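Aligning gripper width with video in Plornel

Once your wrist video and your finger-width log share one clock, everything downstream gets easier: grasp labels, replay, training. I love this step, and it takes 15 minutes!

You need Plornel installed, one recorded episode, and the width log that goes with it. Our log runs at 100 samples a second and the video is slower, so we resample the log to the video and never the other way round.

1. Open the episode and run "plornel sync --preview". Two curves come up, the logged width and the width Plornel estimates from the fingertips.

2. Find a sharp close in both curves and drag one onto the other. Thin, shiny things make this fun. A silver bangle between ribbed blue pads is a great test, with the grid on the cloth showing right through the ring.

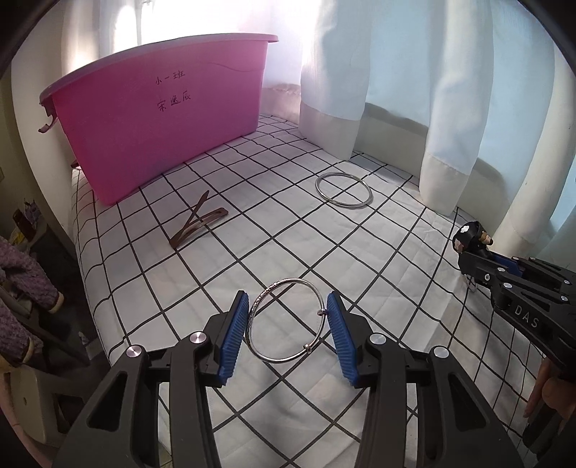
Benjamín Quezada wrote in to ask whether one offset is enough for a long episode, as his curves matched at the start and had slid apart by frame 864. Great catch, and no, it isn't always! Add a second anchor near the end and Plornel will stretch the log between the two.

3. Undo the lens bend before you trust the estimate. Near the edges straight lines bow outward, and a wide-open hand will read wrong. Pass your calibration file with "--lens".

4. Export with "plornel sync --write". Episodes under 300 frames skip the drift check, so look at those by eye.

The April build had the sign of the offset flipped. If your curves move the wrong way, update first.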